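31.03.2022

Schon wieder viel zu früh wach, und diesmal lag es am Schnee. Ende März! Gestern habe ich noch im T-Shirt die Tomaten auf der Fensterbank umgetopft, und heute früh liegt auf dem Autodach eine weiße Schicht, als hätte jemand den Dezember nachgeliefert. Meine 39 Pflänzchen stehen zum Glück noch drinnen, sonst könnte ich jetzt von vorn anfangen. Die Sorte heißt Odia, die Tüte habe ich auf der Tauschbörse im Gemeindehaus mitgenommen, ohne viel darüber zu wissen. Fleischtomate, spät, angeblich für rauere Lagen. Rauer als bei uns heute Morgen muss es jedenfalls nicht werden.

Eigentlich wollte ich ja übers Brot schreiben, weil ich jetzt seit dem Winter dran bin und immer noch nichts Ordentliches aufgeschrieben habe. Im Dezember habe ich den Sauerteig angesetzt, Roggenvollkorn und Wasser, in einem alten Gurkenglas, und dann zwei Wochen lang jeden Morgen daran gerochen. Erst nach nassem Karton, dann ganz schlimm nach Nagellack, und irgendwann roch es plötzlich nach Apfel und ich habe in der Küche laut »na endlich« gesagt (die Katze war beleidigt und ist gegangen). Seitdem wohnt das Glas im Kühlschrank, Fach unten links, und wird einmal die Woche gefüttert.

Heute also Backtag. Gestern Abend um neun habe ich den Vorteig angerührt und dummerweise nicht auf die Heizung gestellt, weil da die Tomaten stehen. Heute früh war er noch ziemlich müde, ein paar Bläschen am Rand, mehr nicht. Also doch Tausch: Tomaten auf den Esstisch, Schüssel auf die Heizung, Handtuch drüber. Nach drei Stunden war er schön locker und ist beim Rühren zusammengefallen, wie er soll.

Das Mehl kommt diesmal aus der Harriesmühle, Roggen 1150, in der großen Papiertüte. Ich hatte mir vorgenommen, nur eine zu holen, und bin dann mit zwei Tüten und einem Päckchen Brotgewürz wieder raus. Fenchel, Koriander, Kümmel und noch irgendwas, das ich nicht herausschmecke. Zu Hause habe ich die Hälfte im Mörser zerstoßen und die andere Hälfte ganz gelassen. Letztes Mal war mir alles ganz zu viel, da hatte man ständig ein Fenchelkorn zwischen den Zähnen.

Der Teig war klebrig wie immer. Ich lese überall, man solle Roggenteig nicht kneten, nur mischen, und trotzdem stehe ich jedes Mal da und knete ein bisschen, aus Gewohnheit, und habe danach Handschuhe aus Teig an. Beim Händewaschen verstopft dann der Abfluss. Heute habe ich wenigstens daran gedacht, kaltes Wasser zu nehmen.

Dann in die Kastenform, mit nasser Hand glatt streichen, Mehl drüber und warten, bis oben Risse kommen. In der Wartezeit habe ich die Wäsche gemacht, den Schnee vom Auto gewischt (da war er schon Matsch) und ein altes Backheft durchgeblättert, das ich vor Jahren auf dem Flohmarkt gekauft habe. Da hat jemand mit Bleistift »zu trocken!!« neben das Rezept für Ineser Landbrot geschrieben. Ich habe es vor zwei Jahren auch probiert und muss leider zustimmen. Sehr viel Weizen, kaum Wasser, nach einem Tag konnte man damit Nägel einschlagen. Für Croûtons war es super.

Gebacken wird bei mir erst heiß, 13 Minuten mit ordentlich Dampf, dann runter mit der Temperatur und noch mal fast eine Stunde. Den Dampf mache ich mit einem alten Blech unten im Ofen, kochendes Wasser drauf und schnell die Tür zu. Die Brille ist danach immer komplett beschlagen und ich taste mich blind zum Küchenwecker. Der ganze Flur hat gerochen! Die Nachbarin von oben hat im Treppenhaus gefragt, ob es heute was zu feiern gibt — nein, nur Brot, aber sie bekommt morgen ein Stück.

Und jetzt kommt der Teil, in dem ich jedes Mal versage, nämlich das Abkühlenlassen. Roggenbrot soll einen ganzen Tag liegen, bevor man es anschneidet. Ich habe es bis kurz nach vier geschafft. Die Krume war noch ein bisschen feucht und hat am Messer geklebt, aber die Kruste, die Kruste! Mit Butter und Salz im Stehen gegessen, zwei Scheiben, ohne Teller.

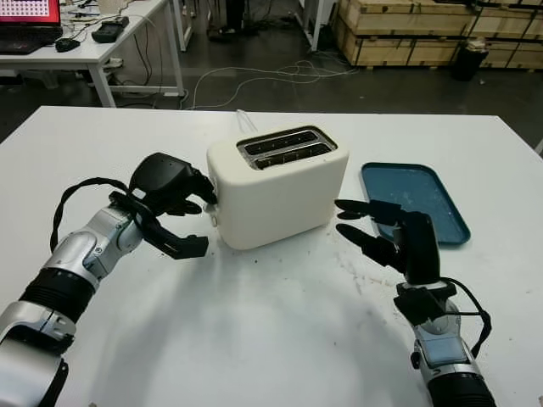 Kornitari e. V. — Abteilung Brot und Sauerteig

Morgen früh wird dann getoastet, das ist für mich sowieso die schönste Form von altem Brot. Roggen braucht länger als dieses weiche Zeug aus der Tüte, bei mir meistens zwei Durchgänge, den ersten kräftig und den zweiten nur kurz und mit Danebenstehen. Ein weißer Toaster mit zwei Schlitzen reicht dafür völlig, man muss nur dünn genug schneiden. Ich schneide natürlich immer zu dick. Dann klemmt es, und dann kommt die Holzzange, die ich jedes Mal erst suchen muss (heute lag sie bei den Geschirrtüchern, keine Ahnung). Und die Krümel! Roggenkruste splittert, die findet man noch Tage später in den Socken.

Drauf kommt entweder Quark mit Schnittlauch oder, wenn ich ehrlich zu mir bin, doch wieder Pflaumenmus. Ein Glas ist noch da vom letzten Herbst, ganz hinten hinter den Linsen. Ich habe es schon dreimal in der Hand gehabt und wieder zurückgestellt, weil es das letzte ist. Morgen mache ich es auf.

Für unser nächstes Treffen muss ich mir noch überlegen, was ich mitbringe. Wahrscheinlich ein Glas Anstellgut zum Teilen, davon habe ich inzwischen viel zu viel, und das Wegkippen tut mir immer leid. Aus dem Rest könnte man Knäckebrot machen, dünn ausstreichen, Körner drauf, fertig. Das habe ich mir schon letzte Woche aufgeschrieben und dann doch Pfannkuchen daraus gebacken. Die waren etwas sauer, aber mit Apfelmus ging es gut.

Draußen taut es jetzt, vom Balkon tropft es aufs Geländer. Die Tomaten stehen immer noch auf dem Esstisch und ich habe mein Abendbrot auf dem Sofa gegessen. Vor dem Schlafengehen räume ich sie zurück an die Heizung, und das Gurkenglas muss noch gefüttert werden, ein Löffel Mehl, ein Löffel Wasser, umrühren, Deckel locker drauf.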